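Worimico teaches its robots to tidy up, one remote at a time

April 2018

Worimico wants its two-armed robot to clear a table without being told how, so its staff in Lemidmont are showing it. Over and over. The count stands at 330 recorded runs, of which 136 were thrown out, mostly for what the log calls "operator hesitation." Humans, in other words, are also still learning to pick things up. 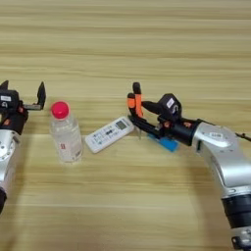 The company says it needs another 41 good runs before training starts on Baloch, its control software. Tidying the office kitchen is not on the schedule.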